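# Bin liner notes

These notes belong to the Pundus household task collection. They cover one small job only: putting a thin plastic bag into a round bin and turning the top of the bag over the rim. Please read them before you add new material or write labels.

## What is in the folder

- 640 short clips of bin lining
- 2 label files, one for the steps and one for the materials
- a word list, with British spelling

The bin is pale green and round, and its rim is thick and rolled. The bag is pink and lets some light through.
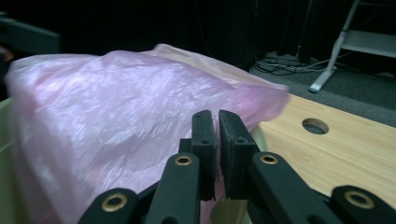
## Steps and labels

We use the same words in all files, so please do not invent new ones.

| Label | Meaning |
|---|---|
| `open` | the two layers of the bag are pulled apart |
| `lower` | the bottom of the bag goes down into the bin |
| `fold` | the top of the bag is turned over the rim |
| `smooth` | the bag is pressed to the inner wall |

A clip may have only one label, or all of them. If the bag lies over the bin but is not yet inside, write `open` and not `lower`. This was the most common mistake in the first round of labels, which was made in January by the Delance group.

Thin bags make many creases. We do not label creases. A twist is different - when a part of the bag is turned around itself inside the opening, add the mark `twist` after the step.

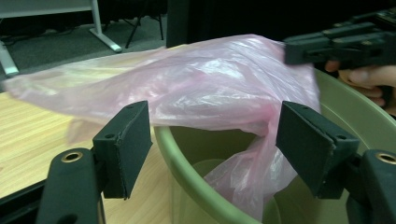 The mark `twist` may be used with every step, also with `smooth`. When you are not sure, look at the clip a second time at half speed. If you are still not sure, leave the field empty.

## Known problems

1. In 70 clips the step `fold` begins before `lower` is finished. The times overlap and we kept them so.
2. The De Haan scripts read "liner" and "bag" as two different things. Use "bag" only.
3. Light on shiny plastic can hide the rim. Do not guess where it is.

## Changes

The Mirka word list replaced the older one. Old files with the word "sack" still open, but they give a warning.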